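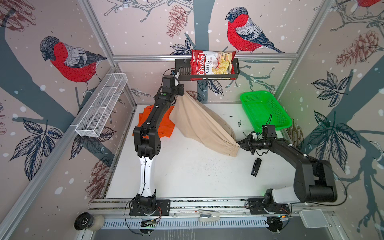 Beige pleated thing, how do you all fold these??

Posted in: Laundry and Linens
Started by mitra_m

mitra_m
ok so question. The beige one with the gathered hem. I can fold a flat cloth no problem, the orange one on the left took me no time. But the gathered edge bunches up and whatever I do the fold comes out lopsided, fat at one end. I have 25 of these to get through (long story, my sister in law's hall booking in November) and Im on number 3. Help. Also yes, bird wallpaper, I love it

costel_roman
Start from the gathered side. Lay it flat, hem toward you, fold the plain side down to meet it. Then in half the other way. Don't try and flatten the pleats, just let them stack

Shahla R.
Disagree with Costel, sorry. If you put the plain side down onto the gathers you get a ridge right through the middle. Fold in thirds, gathers on the OUTSIDE. Then roll it. I've done valances this way for years and they come out of the closet fine.

costel_roman
rolling takes up twice the shelf space

Shahla R.
Not if you roll it tight.

parviz_j
first thing I noticed was the Chuba cassava chips on the wire shelf. where do you find those, my store quit carrying them

mitra_m
Parviz lol. the little place next to Kpodo, bottom rack by the register. Back to cloths pls

parviz_j
thank you. ok my actual advice, hang it over something first. shower rod, back of a chair, whatever. Gathers drop on their own and then you fold it hanging, bring the two sides together, and take it down already halved. Way less fighting with it on a table

mitra_m
hmm ok that might work for the long ones. some of these are short tho

Parvaneh Shirazi
Are you holding it up by the gathered edge? If you grab a bunch of hem and stretch it on the diagonal the whole cloth goes out of square and you'll never get the corners to meet. Two corners, one each hand, along the SAME side. Give it one shake, lay it down. Then worry about pleats.

mitra_m
oh. ohhh. yes I have been pulling on the diagonal

Parvaneh Shirazi
There you go

costel_roman
still say gathered side first

Shahla R.
Costel you fold one your way and leave it a week and then show me the ridge.

costel_roman
I iron mine before they go out anyway so who cares about a ridge

Shahla R.
She has 25. She is not ironing 25 gathered hems.

mitra_m
she is NOT

Parvaneh Shirazi
What's the green basket for, is that where the folded ones go? If its the same kind as mine (the plastic ones from Trimach) stand them on edge in it, like files. Stacked flat the bottom ones get squashed and the gathers set in funny.

mitra_m
yep going in the green basket. On edge is smart, I was going to pile them. How many do you get in yours?

Parvaneh Shirazi
Depends how thick the fabric is. I do 2 rows and stop before it gets tight. You want to be able to pull one without the rest coming along.

parviz_j
and keep the orange ones separate, bright colors can rub off on beige if anything is even slightly damp. learned that with a napkin

Shahla R.
Agree with Parviz. Sheet of tissue between if you have to mix them.

mitra_m
UPDATE. did 2 more. Corners on the same side, one shake, then Shahla's thirds with gathers outside but NOT rolled, folded over once. Much flatter. roughly a minute each now, before it was like five. Costel I tried yours as well and I got the ridge, sorry

costel_roman
you pressed down on it didn't you

mitra_m
maybe

costel_roman
dont press on it! pat it

Shahla R.
Oh for heaven's sake.

Parvaneh Shirazi
Glad its going better Mitra. Do the short ones last, they go fast once your hands know the fold — and put something on to listen to.

mitra_m
good plan. back to it, will post the full basket when its done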